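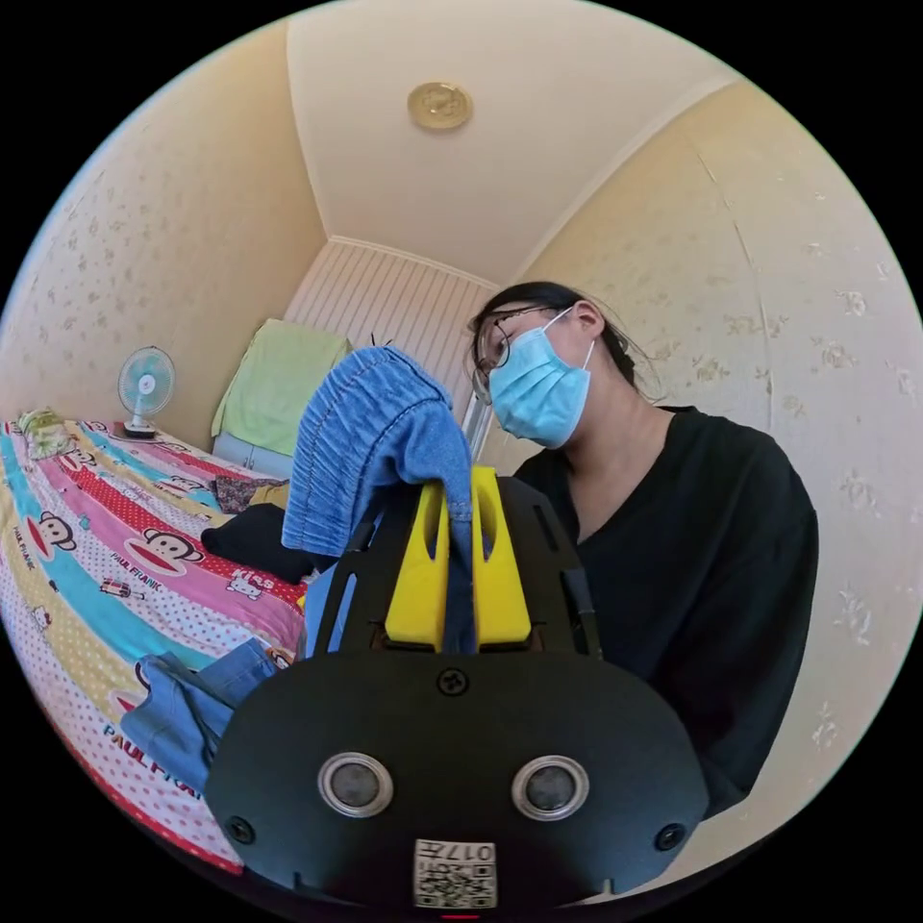

017R from behind, yellow fingers.

20/03/2019 – Tveit room, layout and noise

Long one today, so I'm writing it down before it all runs together. We finally got the big teaching room in Tveit to ourselves for a whole morning and tried the third seating plan, the one Ylva drew on the back of the Horkik meeting notes back in February. Short version: I like it a lot, the sound is still awful, and we need to talk about the door.

The plan is 6 clusters with the tutor table pushed off to the long side and no real front to the room. Kerstin ran her normal statics session in it, with 20 students, and I sat at the back (well, there is no back any more, so I sat by the coats). People found their seats quicker than with plan two. They turned to each other right away and started arguing over the first problem, which is exactly what we wanted! But every time Kerstin wanted the whole room she had to say everything twice, and the two clusters by the windows missed the first time completely. 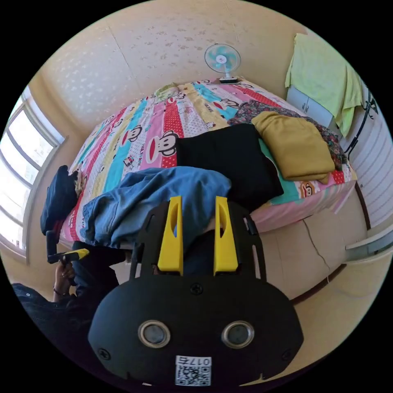

I did a rough clap test after they left, standing at each cluster in turn. There's a nasty flutter between the window wall and the cupboards, worst at cluster four. Vilgot thinks it's the cupboard doors and wants to hang felt on them for a week before we spend anything on ceiling panels. Fine by me, felt is cheap and he has a roll of it in the basement from the Zoltix display boards. He'll need the tall ladder for the top row – Femke has the key.

Budget so far, so I stop being asked: 2979 spent, all of it on tables and casters. The casters are good but the locks on three of the tables slip if anybody leans. I put blue tape on those. Please don't take the tape off until they've been swapped.

Now the door. With cluster one where it is, you have to squeeze past a table corner to get in, and late students stand there looking miserable instead of coming through. Also I'm not happy with the turning space for a wheelchair. Liudmyla came by with her tape measure and wasn't happy either. We slid the cluster toward the whiteboard and it felt much better, but then the projector beam hits whoever has the end seat right in the face.

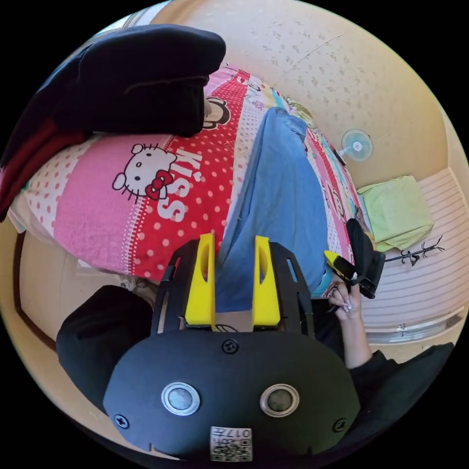

Possible fixes we talked over at lunch: drop the projector altogether and put a screen at each end, or lose one cluster and make the others bigger. Femke is for the screens. I'm leaning toward bigger clusters, mostly because I've seen how the old screens in the Garkilon wing get used (as coat hooks). Kerstin says groups larger than four go quiet on her, and she's taught in there far more than I have, so hmm. Not settled.

Student comments from the sticky notes, copied as written: "can hear next table better than mine", "love the big tables", "where do bags go". The bag one is fair. We never drew bags on any plan, and they ended up all over the aisles.

To do:
Felt on the cupboard doors (Vilgot)
New caster locks, ask supplier about swapping them free (me)
Redraw cluster one with proper door clearance, and with bags (Ylva)
Repeat clap test once the felt is up, same spots, marks are on the floor in chalk
Ask Kerstin if she'd try one session with groups of five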